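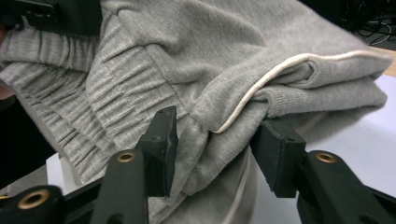
Gray knit with a gathered waistband

Deltalier D200 washer - common questions
Updated 22/08/2020 by Dennis Whiteley, Kekham parts desk

Which cycle for knits and fleece?
Gentle, cool water, low spin. Turn things inside out first if you care about pilling. Skip the softener on fleece.

How fast does it spin?
900 rpm tops on Normal. Gentle runs a lot slower, so stuff comes out heavier. If it's still dripping, run Spin Only once more.

Door won't open after the cycle?
Wait 2 minutes. Lock has to cool down. Still stuck - unplug, wait again, then check for water in the drum. Drain it thru the filter hatch at bottom left. Towel down first.

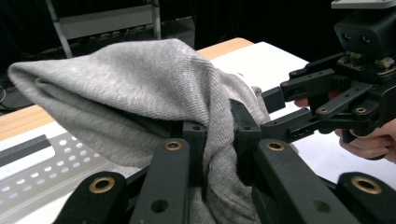 Light gray knit fabric, bunched up

It walks across the floor. Why?
Shipping bolts. Did you take them out? All of them? Then level the feet. Then check you didn't put one heavy blanket in by itself, it can't balance that.

Does it fit the Povus stacking kit?
Older kit no, newer kit yes. Look for the metal strap in the box. No strap, wrong kit.

Musty smell
Leave the door open between loads. Wipe the rubber seal, get right in the fold. Hot empty cycle every month or so. Clean the filter to, most people never have.

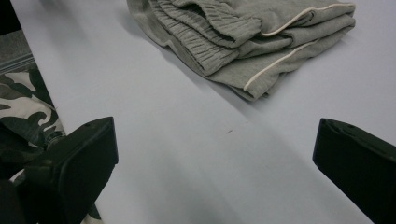
Gray sweatpants, folded

Can I get the Awwad inlet hose from you?
Yes, straight and elbow ends. Tell us which. We don't ship to PO boxes.

What's the dispenser drawer marked 200 for?
Fill line for liquid, in ml. That's the max. You want way less than that for a normal load.

Is the motor covered?
Ask the store you bought from, we only do parts. Have your reciept handy.

Who do I email about a wrong part?
Yi-an Ha handles returns. Put the order number in the subject line - no number, long wait.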